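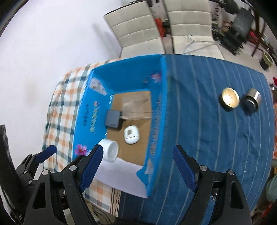
An open box with pink flowers printed on the inside walls.

How to Line a Gift Box for Homemade Cookies

I have been mailing cookies to my sister in Pikildale every November for 11 years now, and I'd like to think I've gotten better at it (the first batch arrived as crumbs, and she ate them with a spoon, bless her). A good part of the trick is in the lining, so let's start there.

You'll need a sturdy cardboard box, parchment paper, tissue paper, a pair of scissors and a bit of tape. I save boxes all year long, and the ones that are printed on the inside are my favorites – it's such a nice surprise when the lid comes up!

Wipe the inside of the box with a dry cloth. Set it on your parchment, trace around the base, and cut just inside the line. Lay that piece flat in the bottom.

Next, cut two long strips of parchment as wide as the box and lay them across each other, so the ends hang over all four sides. Crumple 6 sheets of tissue loosely and tuck them underneath for a cushion.

Now for the cookies. Wait until they are completely cool, then stack them in pairs, flat sides together, with the heaviest kinds at the bottom. I stop at four layers, with a square of parchment between each one. My neighbor Tineke Vermeulen stands hers on edge like records in a crate, and hers travel beautifully too, so do try it both ways.

Fold the long ends over the top, tape them once in the middle, and give the closed box a gentle shake. If you hear anything moving, add more tissue.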